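Chapter 7
Sorting, Grouping, and Naming: How Categories Work

Chapter Outline
7.1 Why People Sort
7.2 Rules and Family Likeness
7.3 Levels of Naming
7.4 Categories in the Home and the Workplace
7.5 When Categories Change

Key Terms
attribute, basic level, boundary case, category, cross-classification, family likeness, prototype, subordinate level, superordinate level

After reading this chapter, students should be able to:
Define a category and tell it apart from a list.
Describe the rule-based view and the prototype view, and state one difficulty with each.
Identify the basic level in a set of everyday names.
Explain how the purpose of a sorter affects the groups that result.

When the public library in Provthorpe moved to its present building, the staff were asked to pack the contents of a single storeroom. The room held 242 items that had never been entered in the catalog. Among them were lamps, board games, framed maps, a box of piano rolls, and a stuffed owl. Two members of the staff, Aino Harju and Hervé Huet, were each given a copy of the same inventory and asked to divide it into groups for the movers. They worked in separate offices and did not compare notes until they had finished.

Their results had little in common. Harju had grouped the items by how they would travel: fragile things, heavy things, things that could be stacked, and things that had to be kept upright. Huet had grouped them by where they would be used in the new building. The owl, which Harju placed with the lamps, appeared on Huet's sheet beside the children's puppets. Each plan was complete, and each could be defended. The movers used Harju's plan on the day of the move, and the staff used Huet's when the boxes were opened.

The storeroom at Provthorpe raises the questions with which this chapter is concerned. A category is a set of things that are treated as alike for some purpose. The definition has two parts, and students often remember only the first. Things may be alike in a great many ways, and the purpose of the person sorting determines which of those ways will count.

7.1 Why People Sort

A person who had to treat every object as entirely new would find it difficult to get through a morning. Categories allow what has been learned about one thing to be applied to the next. A child who has been stung by one wasp does not need to be stung by a second in order to keep away from it. A cook who knows how one onion behaves in hot oil can make a fair guess about another.

Categories also allow people to speak to one another briefly. The sentence "Bring the tools" depends on a shared understanding of what belongs with the tools and what may be left behind. Where that understanding is weak, the wrong things are brought, or too many. A large part of the training given in hospitals, kitchens, and repair shops consists of teaching newcomers the categories that experienced workers already share.

Sorting has costs as well. To place a thing in a group is to set aside some of what is particular to it. For many purposes the loss does not matter. It matters a good deal when the things being sorted are people, a subject taken up in Chapter 9.
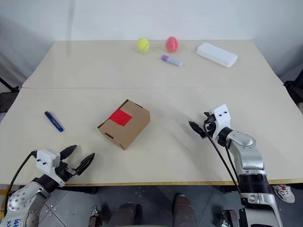
An attribute is any feature by which one thing may be compared with another. Color, size, weight, shape, cost, age, and use are all attributes. In most studies of sorting, adults who are given no instructions begin with use, while young children more often begin with color or shape. The difference should not be taken to mean that children are unable to sort by use. When the instructions mention use, or when the objects are familiar ones, many children sort by it readily.

A set of things can usually be divided along more than one attribute. The practice of placing the same thing in different groups at different times is called cross-classification. An apple is a fruit in the market, a snack in the lunch bag, and a prop on the stage. Adults move among such groupings with so little effort that they seldom notice they are doing so.

A Case in Brief: The Ayele Seed Records

The Ayele seed collection began as the private hobby of a farmer, Veikko Hyvönen, who saved seed from his own garden and labeled each packet by the meal in which the plant was eaten. There were packets for soup, packets for pickling, and packets for feast days. By the time the collection was given to the agricultural school at Plasamton, it contained 1,851 packets.

The school's first records officer, Lowri Howells, planned to refile the packets by plant family. She soon found that doing so would break up groups that local growers knew and asked for by name. A visitor who wanted "the soup beans and what goes with them" would have had to consult several drawers in place of one. Howells kept both systems. The packets were filed by plant family, and a card index preserved the meals. Of the cards, 158 listed a plant under more than one meal, and Howells copied these by hand so that each heading would be complete.

Questions of this kind arise whenever a collection passes from one group of users to another. The older system records what the first users cared about, and that information may be lost if the system is simply replaced.

7.2 Rules and Family Likeness

For a long time, it was widely held that every category rests on a rule. According to this view, a thing belongs to a category if it has all of the required attributes and does not belong if it lacks even one. Some categories do work in this way. A number is even if it can be divided by two with nothing left over, and no even number is more even than another.

Most everyday categories are less orderly. Students who try to write a rule for the word "furniture" will find that their first attempt leaves out the lamp or lets in the refrigerator. The members of such a category tend to resemble one another as relatives do, with one feature shared here and a different one there. This pattern is called family likeness. Within the category, certain members are felt to be better examples than others, and the best of these is known as the prototype. A chair is close to the prototype of furniture. A coat rack is a boundary case, and reasonable people may disagree about it.

Before You Read Further

Choose a drawer at home or at work that holds things of many kinds. Write down its contents, and divide the list into groups. Then ask another person to divide the same list without seeing your groups. Keep both versions, as they will be needed for the exercise at the end of Section 7.3.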